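Plondeck wax and edge log, README

Notes on ski servicing, one row per pair per visit. Started as a spreadsheet, now a CSV. 340 rows so far, more when I get round to it.

What's in it: ski length, base type, wax used, iron temp, edge angles, snow on the day. Boards are in a seperate file, don't mix them. Edge angles are in degrees, base first then side. Blank means not measured. Blank does not mean zero.

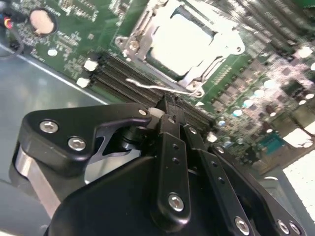 Wax names are the shop's own shorthand. URAR is the cold one, VOV is the all-rounder (short for Vovov). Anything else, check waxes.txt. If a row says "scraped twice" it was scraped twice, no deeper meaning.

Snow column is whatever the skier told us at the counter. Treat with care. "Icy" from one person is "firm" from the next.

Known problems:
- October rows have the iron temp missing, thermometer was bust
- 12 pairs entered under two tags, see dupes.txt
- rental skis have no skier weight
- old rows use inches for length, still converting
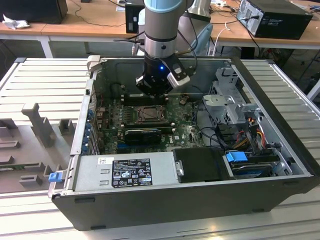
Illés, Plondeck workshop
Last edited Monday, late

Files: log.csv, boards.csv, waxes.txt, dupes.txt. Comma separated, header on line 2 becuase line 1 is a note to myself. Skip it when you load.

Grinds: only marked if the base went through the stone. Hand flattening goes under remarks. Repairs too, core shots and so on.

Use it for what you like, say where you got it. Don't set your edges off one row, look at a few for the same ski. Corrections welcome, send the tag number and what's wrong with it.

To do: finish the inches, add the nordic skis, sort out the tags.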